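Buscar en actas Buscar Búsqueda avanzada

ACTA DE LA REUNIÓN DE EVALUACIÓN TÉCNICA
Asunto: kit de manipulación Jostik, oferta 2387 de Segers
Lugar: Pletley, sala contigua al área de ensayos
Inicio: 10:00

Asistentes: Eilidh Rankin (preside), Joonas Lehtinen (integración), Kristýna Trnka (seguridad y mantenimiento), Tâm Ông (datos y software). Por Segers: Rory Chisholm.
Excusa su asistencia el representante de Skiston, que remite observaciones por escrito. 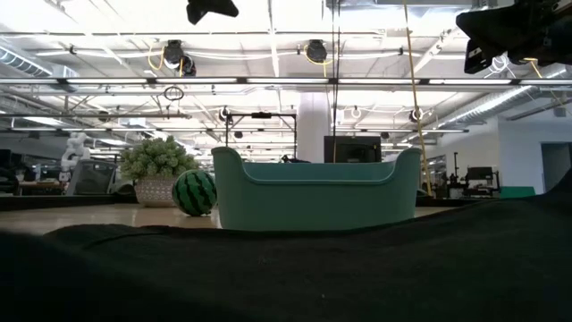
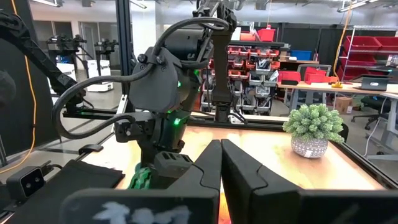
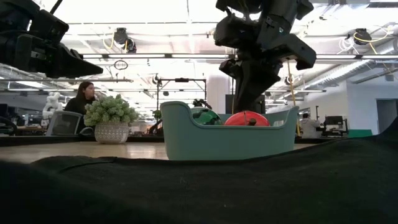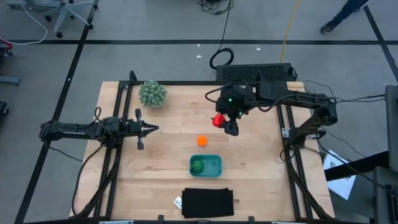

Vol. 9, n.º 11, pág. 10

1. Acta anterior

Se aprueba con una corrección de Lehtinen: en el apartado de alimentación eléctrica debe leerse «por brazo» donde dice «por celda». Queda pendiente la entrega del esquema unifilar.

2. Alcance de la oferta

Chisholm expone el contenido de la oferta 2387. El precio base incluye los brazos, las pinzas de dos dedos, las cámaras de muñeca, los raíles de fijación, el software de control y la puesta en marcha. No incluye la mesa, las cámaras fijas, la formación del segundo turno ni los consumibles de las pinzas.

Rankin pregunta si la licencia de software es perpetua. Chisholm responde que lo es para la versión instalada; las actualizaciones requieren contrato anual. Trnka solicita que este extremo figure en el cuerpo de la oferta y no en el anexo. Segers lo acepta.

3. Tarea de referencia

Se mantiene la tarea acordada: recoger frutas de juguete de la mesa y depositarlas en la cubeta verde azulada. El paño negro y la planta artificial en maceta forman parte de la disposición. La planta se considera obstáculo y no debe tocarse.

Lehtinen informa de lo siguiente:
- La sandía es la pieza más exigente por diámetro. Con la apertura nominal de los dedos el margen lateral es escaso y el agarre depende de la altura de aproximación.
- La pieza naranja, más pequeña, tiende a rodar si el primer contacto no está centrado.
- En la pieza roja el resultado varía con la orientación. El acabado brillante produce reflejos que la detección interpreta a veces como borde.
- El depósito en cubeta no presenta dificultad mientras la pinza no baje por debajo del borde trasero.

Ông añade que el tablero de madera clara devuelve bastante luz del techo. En la vista de muñeca, la zona situada entre los dedos puede quedar muy clara. Propone fijar la exposición de esas cámaras y repetir la serie sin ajuste automático. Chisholm indica que el parámetro es accesible desde la consola, aunque no está documentado en el manual del operador.

4. Cableado

Trnka expone su principal reserva. Los cables negros de los brazos forman bucles por fuera de los eslabones, en particular junto a la muñeca, y uno de ellos cae por el lateral de la mesa hasta la esquina próxima. En movimientos amplios existe riesgo de enganche con el bastidor. Pide además retirar del suelo el cable enrollado y el montón contiguo antes de la siguiente sesión.

Chisholm manifiesta que Segers dispone de una guía flexible para la muñeca, ofertada como opción. Rankin entiende que, si el cable suelto limita el recorrido útil, la guía debe considerarse parte del suministro. Chisholm consultará y dará respuesta por escrito. Lehtinen advierte de que la guía añade masa en el extremo y habrá que repetir la calibración de carga.

5. Observaciones de Skiston

Se da lectura a la nota recibida. Skiston solicita:
a) acceso a los registros articulares sin procesar;
b) confirmación de que las pinzas pueden sustituirse sin devolver el brazo a fábrica;
c) plazo de reposición de los dedos.

Sobre a), Ông confirma que los registros se exportan, pero la marca de tiempo de las cámaras y la de los brazos proceden de relojes distintos. El desfase es estable dentro de una sesión y cambia al reiniciar. Segers aportará el procedimiento de sincronización. Sobre b), la respuesta es afirmativa; el cambio requiere una llave suministrada con el kit. Sobre c), Chisholm da un plazo de 11 días laborables desde el pedido. Trnka propone adquirir un juego de repuesto con la primera entrega. Se acuerda.

6. Indicadores de estado

Los brazos llevan pilotos verdes en las articulaciones. Trnka señala que la oferta no describe el código de colores ni el comportamiento en parada de emergencia. Pide una tabla de estados y una prueba de parada con pieza en la pinza, que no consta en el protocolo vigente. Lehtinen redactará el ensayo. Chisholm adelanta que, ante un corte de alimentación, la pinza conserva su posición pero no garantiza la fuerza de cierre.

7. Acuerdos

7.1 No se emite aceptación de la oferta 2387 hasta recibir la revisión de Segers con los cambios de los puntos 2 y 4.
7.2 Ông repetirá la serie con exposición fija y conservará la anterior para comparación.
7.3 Lehtinen entregará el ensayo de parada y la nueva calibración de carga, esta última solo si se monta la guía.
7.4 Trnka revisará el trazado de cables y el marcado del suelo.
7.5 Rankin trasladará a Skiston las respuestas del punto 5.

8. Ruegos y preguntas

Ông pregunta si puede usarse una cubeta de otro color en los ensayos. Se responde que no durante esta evaluación. Lehtinen reclama de nuevo el esquema unifilar; Chisholm lo enviará en octubre junto con la oferta revisada.

Se levanta la sesión a las 11:40.

Redacta: K. Trnka. Visto bueno: E. Rankin.

Última actualización: octubre
Compartido 9 veces · 2 comentarios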